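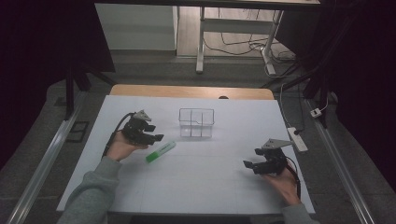 Section 9 is the one I rewrote the most, because getting a work table ready for small supplies sounds like a two-minute chore and I've managed to turn it into an afternoon more than once. I'm going to assume you've built the table already (Section 8, the Tunton top on the plain frame) and that you have one divided box and a pile of pens, clips and markers waiting for a home. I like the box standing well back near the middle of the top, a clear plastic one with compartments, so I can see what's in it without picking it up. A green highlighter lying out in front of it is my usual starting point, and I'll use it all through this section as the thing we're finding a spot for. A white top is great for this, by the way! Anything bright shows up on it right away.

3rd January
By the Clirnside supply table desk

9. Setting up the supply table

What you'll need: the table, the divided box, a soft cloth, a roll of low-tack tape, a power strip if you plan to plug anything in, and a bag for whatever turns out to be junk.

1. Take everything off the top. I mean the things you think are fine where they are, too. I used to work around a mug of pencils and it always ended up back in the middle.

2. Wipe the top with the cloth, barely damp, and run it along the far edge. If your table has a wood strip there like mine does, dry it right after. Crumbs of eraser love that seam.

3. Put the empty box down toward the back and sit in your chair. Can you reach the farthest compartment without standing? If you have to lean, bring it forward a little and try again.

4. Now deal the supplies out onto the table, one kind at a time. Highlighters first, then pens, then the tiny stuff. I bought a Wieser bag of 300 paper clips for this and you really don't want those going in first, they slide under everything.

5. Test every marker before it earns a place. Uncap it, draw a short line on scrap paper, and cap it again until it clicks. A faded line means the bag.

Note: Some boxes have compartments too short for a highlighter to lie flat. Stand it up at one corner, cap down, or give it a shallow dish next to the box. Please don't force the lid down on it. I cracked a Fummont lid that way, and the replacement (part 1503, if you ever need it) took until June to show up.

6. Fill the front compartments with what you grab every day and the back ones with what you grab when you're doing taxes. Leave one compartment with nothing in it. It feels wasteful, I know, but you'll be glad of it the first time you empty your pockets.

7. Put a small piece of tape on the table at one corner of the box. When the box wanders, and it will, you can put it back in the same place without thinking.

Caution: Don't set the power strip up on the table with the box. Mine lives off to the right side, with the little plug adapter close by, and nothing from the box ever gets near it. A clip in an outlet is no joke. Keep drinks over on the other side too.

8. Look at the cords. Anything that runs over the edge of the top should hang where your knees and your chair won't catch it. I tug each one very gently, and if the other end moves, I move the cord.

9. Finish with the floor. Get down low and look across it from the side with the lights on, especially under the table and behind the legs. Pale tile is kind to dark pen caps and terrible for anything clear or white, so sweep the whole stretch in one direction even if it looks clean to you. Then check what you swept before you tip it out. I once rescued a 1953 dime that way, and I still keep it in the spare compartment.

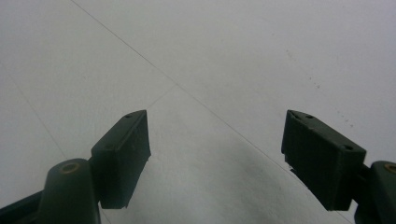

Sweeping toward the table is a mistake, according to one reader of the first version, and I've come around to the idea. The advice was to start under the table and work outward, so the clips end up in the open where you can pick them up, and to go over the tile joints a second time with a dry paintbrush. I tried it with the brush from my painting kit and got nearly a spoonful of pencil shavings out of one corner. So do step 9 that way if you have the patience, and keep the brush with your cleaning things so you don't go hunting for it later.

Note: If your table has stick-on feet, lift it to sweep. Dragging it rubs the feet off, and the glue they leave behind collects every bit of dust in the room.

Going back over it

I redo steps 4 through 6 when the spare compartment fills up, whenever that happens to be. You can skip the wiping if the top looks decent. The tape usually needs replacing, and peel it slowly or it'll leave a line.

If the box just won't stay organized, it probably has too many kinds of things in it. Take out the kind you use least and find it a drawer. Mine was binder clips.

Comments

I stood my highlighters cap up and they dried out a lot faster. Cap down is the way to go.

Does the Tunton top stain? Mine has a yellow streak that won't budge.
Reply: Mine did the same! Rubbing alcohol on a cotton ball took it off, but try a hidden spot first.

Leaving a compartment free lasted one evening at our house.

Related

Section 8: Putting the Tunton top on its frame
Section 10: Drawers and dividers
Replacement lids for Fummont boxes
Choosing a chair height for the Clirnside table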